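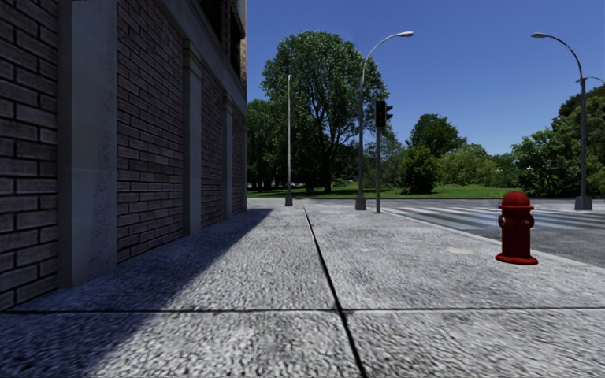

スライド1 シミュレータ内の歩道コース。左に建物の影、右に消火栓と横断歩道。

発表用メモ 「手で教える、遠くから教える 歩道ロボットのデモ収集で困ったこと」
2023年10月23日(月) Hesden 社内外合同勉強会

(マイクが入っているか確認。水を飲む。早口になるので深呼吸!)

みなさんこんにちは。Plustgateで歩道走行のチームにいます。今日は、ロボットに「こうやって走ってね」と人間が教えるところの話をします。学習アルゴリズムの話を期待して来てくださった方、ごめんなさい、数式は最後のおまけスライドまで出てきません。コントローラーを握っている人間の親指の話ばっかりです。

スライド1(出しっぱなしでしゃべる)

うちのコースのひとつです。社内では「レンガ通り」と呼んでます。建物があって、歩道があって、縁石の先が車道。見た目はのんびりした晴れの日の道なんですけど、遠隔操作で走らせてみると、これがなかなか性格の悪いコースでして(ここで笑いが来なくても気にせず進む)。

まず影。歩道の左側に建物の影が落ちていて、日なたとの境目が斜めに走ってます。人間は影の境目なんて気にしないで歩きますよね。私もそう思ってました。ところが操作ログを見ると、境目の手前でスティックを戻している人がけっこういるんです。本人に聞くと「戻してないですよ」って言う(笑)。戻してるんですよ、ログに出てるんです。で、ロボットはそれをまじめに覚えます。影の縁に来たら減速するロボットのできあがりです。

それから消火栓。赤くてよく目立つので、操作する人はみんな大きくよけたがります。よけるのはいいんです。どっちに、どのくらいよけるかが人によってばらばらで、左から抜ける人と縁石側を攻める人のデモを混ぜて学習させると、ポリシーが真ん中を取って、消火栓にまっすぐ向かっていくという……。模倣学習をやったことのある方は今うなずいてくださってると思います。教科書に載ってる失敗をそのままやりました。

スライド2 教え方は2通り試しました

(切り替え。表は読み上げない)

ひとつめは「手で教える」ほう。実機の後ろにハンドルバーをつけて、人間が押して歩きます。ベビーカーみたいな感じです。モーターは脱力させておいて、車輪の回転と操舵角を記録する。これはですね、めちゃくちゃ自然な軌道が取れます。段差の前でちょっと待つとか、人が来たら肩を引くみたいに端に寄るとか、押している人が考える前に体がやっちゃう動きがそのまま残るんです。

弱点は、押している人がロボットのカメラを見ていないこと。自分の目の高さで、周りを全部見ながら押してるわけです。ロボットからは見えていないものに反応した動きがデータに入ってしまう。後で映像と突き合わせると「なんで今ここで曲がった?」という場面が出てきます。理由は映像の外にあるんですよね。

ふたつめが遠隔操作。こっちはロボットのカメラ映像だけを画面に出して、ゲームパッドで動かします。操作者とロボットが同じものを見ているので、データとしてはずっと素直です。シミュレータでも実機でも同じパッドが使えるのもありがたい。

そのかわり動きがぎこちない! 最初のころのデモは本当にひどくて、まっすぐな道でも小刻みに左右に揺れてました。あと酔います。私は午前中に酔ったらその日はもうだめなタイプです。

(時間が押していたら次の段落は飛ばす)

遅延の話も少しだけ。シミュレータでは映像の遅れをわざと足しています。200ミリ秒です。足さずに練習した人を実機の遠隔操作に連れていくと、曲がり始めが遅れて行きすぎて、戻しすぎて、また行きすぎて、となるので。遅れた映像に慣れた人のデモは、先を読んで早めに切るくせがついていて、見ていて気持ちがいいです。ただ、学習のときに映像と操作の時刻をちゃんとずらして合わせないと、そのせっかくの先読みが変な教材になります。ここは一度ずらす向きを逆にして、まる一週間分の学習を捨てました。今思い出しても胃が痛い。

スライド3 レンガ通りでのデモ収集

数字を出します。操作者は14人、集めたデモは1199本。開始地点と目的地は毎回変えています。歩道の手前から出て、建物沿いに進んで、奥の芝生の手前まで行くのが基本の課題。横断歩道を渡るのは別課題にしました。最初は一緒にしていたんですけど、渡るかどうか迷っている時間がデモに混ざって、ロボットまで縁石のところで悩むようになったので分けました。

操作者への説明文もだいぶ書き直してます。初版は「安全に、自然に走行してください」でした。書いたのは私です。自然にって何だよ、と Corey Donnelly に言われて、その通りだなと。今の版はこんな感じです。

・消火栓や柱は建物側を通って抜ける。
・止まるときはスティックを離して完全に止まる。じわじわ動かない。
・失敗したと思ったら自分で戻して、そのまま続ける。録画は止めない。
・影は無視。

最後の「影は無視」が太字になっているのは、さっきの話があるからです。

スライド4 失敗は捨てない

(ここがいちばん言いたいところ。ゆっくり!)

説明文の「録画は止めない」について。収集を始めた2月ごろは、きれいに走れたデモだけ残していました。縁石に寄りすぎたら最初からやり直し、という運用です。それで学習したロボットは、うまくいっているあいだは本当に上手なんです。ところがちょっと端に寄ると、そこから先を見たことがないので、どんどん寄っていく。戻り方を誰も見せていなかったわけで、そりゃそうだよなあと。

Gopinath Achari が提案してくれたのが、わざと変な位置から始めるデモです。歩道の縁ぎりぎり、建物の壁に鼻先を向けた状態、消火栓の真正面。そこから人間が立て直すところを記録します。操作者には「意地悪コース」と呼ばれて評判が悪いんですが、効き目は大きかったです。この立て直しデモを足してから、縁石から落ちる回数が目に見えて減りました。

もうひとつ、途中で人間が割り込むやり方も使ってます。ロボットに自分で走らせておいて、危ないと思ったらパッドを握って引き取る。引き取ったところだけを新しい教材にして、また学習して、また走らせる。うちでは Prelix という社内ツールでやっていて、ボタンを押しているあいだだけ人間の操作になります。1回の学習と走行を1周と数えて、レンガ通りは7周しました。

割り込みのいいところは、人間の時間を食わないこと。悪いところは、人によって怖がる度合いが違うことです。慎重な人は消火栓のずっと手前で引き取っちゃうし、度胸のある人はぶつかる寸前まで見ている。前の人のデータばかり入れるとロボットが臆病になります。割り込みのタイミングについては、まだいい揃え方が見つかっていません。何かやっている方がいたら、あとで捕まえてください。本当に知りたいです。

スライド5 シミュレータで教えて、外に出す

(動画を再生。音は消してあるはず。確認!)

Tsao というのが実機の名前です。レンガ通りで教えたポリシーを載せて、屋外の試験路を走らせています。

シミュレータの歩道は、目地がくっきり黒い線で入っていて、板が四角く並んでるんですね(スライド1に戻って見せる)。実際の試験路は目地がもっとあいまいで、汚れもあるし落ち葉も乗る。うちのポリシー、どうも長い目地を道しるべにしていた疑いがあります。目地のある区間ではすいすい行くのに、舗装が変わったとたんにふらふらする。テクスチャをランダムに差し替えたコースでもデモを取り直しているところです。

太陽の位置も同じです。スライド1は右から日が差していて、影はいつも左。ずっとこれで教えると、左が暗いのが当たり前だと思ってしまうかもしれない。今は同じ操作記録を使って、光の向きだけ変えた映像を作り直せるようにしてあります。人間にもう一度走ってもらわなくて済むので、これはシミュレータのありがたみを素直に感じました。

スライド6 これから始める方へ

操作者の練習時間はデータに入れないでください。慣れる前の親指は覚えさせないほうがいいです。それと、説明文は必ず自分以外の人に読んでもらって、そのまま一本走ってもらうこと。書いた本人が口で補足したらだめです。黙って後ろに立っていてください。つらいですよ。

それから、ログに操作者のIDを残しておくのを忘れずに。個人を責めるためには使わないと最初に約束したうえで、です。左右どちらによけるかの話も、影で減速する話も、IDがあったから原因までたどれました。

(質疑。予想される質問の控え)

・ジョイスティックとハンドルは比べたか → 少し触っただけ。比較と呼べるほどの数はない。正直にそう答える。
・歩行者のいるコースは → 準備中。今日の内容は全部、人のいない条件。
・データの公開は → Corey に振る。

(デモ機は休憩時間に後ろの机で触れると案内する。パッドの充電!)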